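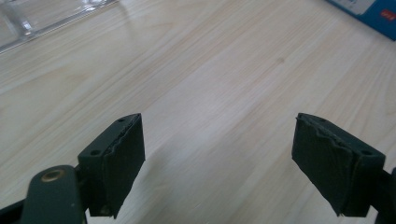

Workshop tips: keeping a hand-held gripper fit for recording

Eugénie Bodin, Clatness bench notes

Most of the advice on collecting demonstrations is about the model. These tips are about the bench. They come out of a comparison we ran in September at the Sedmont workshop, where we recorded 434 demonstrations of small tabletop jobs with hand-held grippers and trained the same policy on different parts of the set. The jobs were picking up a clothespin, moving a sponge to a dish and closing a lid.

Look at the pads first

The rubbery pads on the inner faces of the fingers wear from the top edge down. The edge goes wrinkled and ragged before the flat part shows much. A ragged edge is fine for a sponge. For a clothespin or anything else you pinch with the tips, change the pad. Change both sides together, even if one looks good, or the object will roll toward the softer pad as you close.

Old adhesive comes off with rubbing alcohol and a plastic scraper. Let the finger dry before you put the new pad on, and press it from the middle outward. Leave it overnight if you can.

Check the pivots

Hold the base still and wiggle each finger sideways. If one moves more than the other, look at the bushings in the linkage. A drop of light oil is enough. Wipe off the extra – oil on the pads will ruin a session, and you may not notice until you play it back.

Clear the middle and leave the edges

This was the part of the comparison that surprised us. We recorded one half of the set on a bare table and the other half with ordinary things left near the edges, such as boxes and plastic containers. The policy trained on the bare table did well on the bare table. Out of 100 test runs with clutter added, it often reached for whatever was new. The other policy mostly left the clutter alone.

So clear the working area and let the rest of the table be a table. Move the edge items now and then. Clear plastic is worth including, with its glints and the tabletop showing through.

Start with the fingers open

Begin every recording with the fingers wide open over bare tabletop, wait a moment, then go in. In our set the recordings with a steady open start were much easier to line up afterward. Langlois, who does the trimming, asked for 3 seconds. People in a hurry give one, so it helps to count under your breath.

Mind the light

Even light from a window on a gray day works well on pale wood. Direct lamps put a bright patch on any finish with a sheen, and the patch shifts as you move your hand. Turn the lamp to the wall or hang a sheet of baking parchment in front of it, well clear of the bulb.

Stop sooner than you want to

We worked in blocks of 6 recordings and then put the gripper down. Past that, wrists got tired and the movements got short and jerky. The late ones from our first afternoon went in the training set anyway, and taking them out later made the clothespin job better.

Wipe the table between blocks. Crumbs of rubber stick to the pads.

Filed under: Bench & Tools / Robot learning / Upkeep

Search the tips... Go

Contact Flornero | © Flornero, all rights reserved | Back to top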